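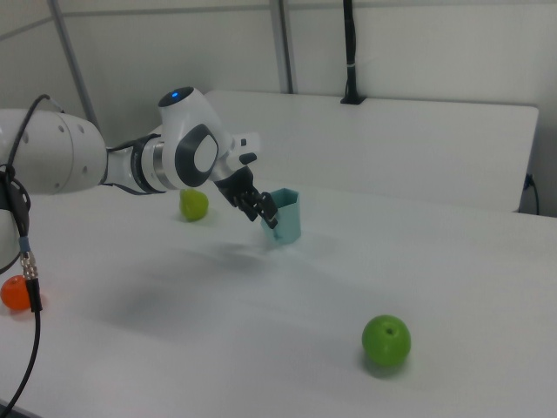

How long can cut apples and oranges sit out at a class snack table?
Two hours at room temp, then they go in the fridge or the compost. Whole fruit with the skin on can stay out all day.

Food Service Basics, Nunport evening section – handout 4
G. Muñoz

Setting the fruit table

Wash everything first, even what gets peeled. Plain running water, no soap. Dry with a clean towel. Wet fruit in a bowl spots fast.

Apples – green ones are tart, hold their shape, good for slicing. Yellowish ones usually softer and sweeter, check for bruises near the stem. Press with the thumb, gently!! You bruise it, you eat it.

Oranges and tangerines – go by weight, not color. Heavy = juice. Loose skin is fine on a tangerine, not so good on an orange.

Keep apples away from anything you want to stay firm. They give off ethylene (spelling will be on the quiz sheet, sorry) and teh rest of the bowl ripens faster.

Cups
Pick up by the outside or the handle, never fingers in the drinking end. Tapered cups tip easier than straight ones, so keep them back from the table edge. Fill to almost 2 inches from the top for little kids, less is better. Don't stack them damp.

Browning
Lemon juice and water, quick dip, drain. Salt water works too but rinse after or people complain. Slice late if you can.

Table layout
Whole fruit at the back, cut fruit in front, cups off to one side so sleeves dont drag over the plates. Knives stay in the kitchen.

For next time: read the Carhuamaca pages on storage, 55 to the end of the chapter. Bring an apron and one piece of fruit you have had at home for a week. We will cut them open and compare.

Sign-up for the Gurside visit is on the door, closes 28/02/2020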